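Tiempo de lectura: 4 minutos
Última actualización: Jul 14, 2020

El taller compartido Gralness presenta Drernen, una célula robótica para montar y desmontar ordenadores de sobremesa

El taller compartido Gralness ha presentado hoy Drernen, una célula de trabajo con brazo robótico dedicada al montaje y desmontaje de ordenadores de sobremesa. El proyecto se ha desarrollado en el propio taller, en la nave que los socios comparten desde hace años con las secciones de carpintería y electrónica, y sus planos pueden consultarse desde hoy sin coste.

Drernen empezó en febrero como una propuesta de Lertchai Nakpan, que buscaba una forma de aprovechar los equipos de oficina que llegan al taller como donación. Hasta entonces se abrían a mano, pieza por pieza, y muchos quedaban apilados en el almacén por falta de horas. La propuesta inicial contemplaba solo la retirada de la memoria. Durante el desarrollo se añadieron la extracción del procesador, del disco duro y de las tarjetas de expansión, y después el proceso inverso.

La mesa de trabajo es de perfil de aluminio ranurado, lo que permite cambiar de sitio los soportes sin taladrar. La torre se coloca tumbada, con el interior hacia arriba, y las piezas retiradas tienen su alojamiento en una bandeja gris situada al lado. 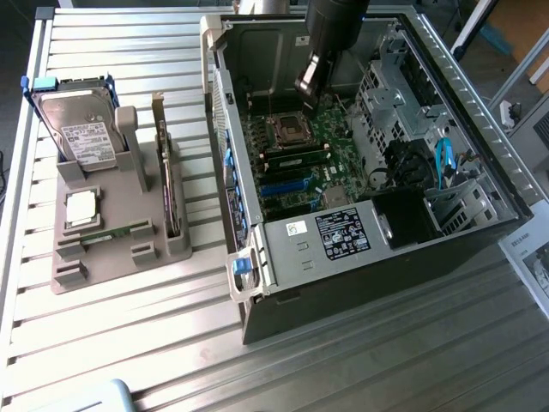 El diseño de los alojamientos ha ocupado buena parte del calendario. Las primeras bandejas tenían huecos demasiado ajustados y el brazo se detenía por exceso de fuerza al depositar las tarjetas. La versión que ahora se publica deja más holgura en la entrada y la reduce hacia el fondo. Los archivos de las piezas incluyen las medidas en milímetros y una variante para discos con soporte.

El programa de control se ha escrito en el taller y se distribuye con el nombre de Zumari. Suma 2,138 líneas, comentarios incluidos, y guarda cada operación como una secuencia de posiciones que puede corregirse por separado. Si se cambia de modelo de torre, basta con volver a enseñar al brazo los puntos que dependen de la placa base. El resto de la secuencia se conserva.

Junto a la bandeja, el equipo ha previsto un panel gris con soportes para memoria, procesador, disco y tarjeta gráfica, fijado en una pared de perfiles de aluminio. La consola de programación queda a la vista desde el puesto del operador, con la parada de emergencia en el borde.

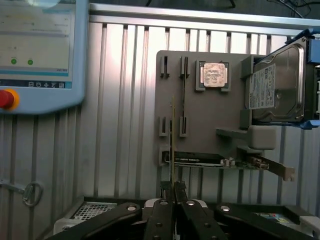 Chalerm Rattanakul considera que la memoria sigue siendo la operación más delicada: «Un módulo que entra torcido no se nota hasta que el equipo no arranca. Yo habría empezado por el disco, que perdona más, pero reconozco que haber resuelto primero lo difícil nos ha ahorrado rehacer el programa». También pide que las próximas versiones registren la fuerza aplicada en cada inserción.

El taller ha realizado 200 ciclos de prueba con módulos de memoria retirados del servicio. Los resultados completos, con los fallos anotados, se incluyen en la documentación. La mayor parte de las incidencias se debió a una mala colocación de la torre, y se corrigió con un tope atornillado a la mesa.

La célula funciona siempre con una persona presente. Los socios que quieran utilizarla deberán completar una sesión de formación de 2 horas, en la que se explican la parada de emergencia, el cambio de dedos de la pinza y el procedimiento para liberar una pieza atascada. Antes de cada uso se comprueba que la torre está desconectada de la red. 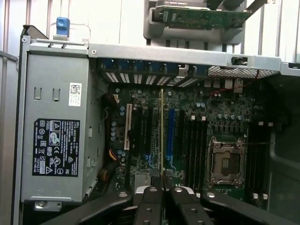
Interior de una torre abierta, con la fuente de alimentación a la izquierda y los dedos de la pinza en primer plano. Foto: Gralness.

La siguiente fase prevé adaptar los soportes a cajas de menor tamaño. El taller Chaiyaporn ha solicitado los planos para construir una segunda célula y compartirá sus modificaciones en el mismo repositorio.

Gralness abrirá la reserva de turnos a sus socios en los próximos días. Se han impreso además 100 ejemplares de la guía de montaje, disponibles en la recepción del taller hasta agotar existencias. Las consultas de prensa se atienden en el mismo mostrador, en horario de tarde.

Este sitio utiliza cookies propias y de terceros para mejorar la navegación. Si continúa navegando, acepta su uso.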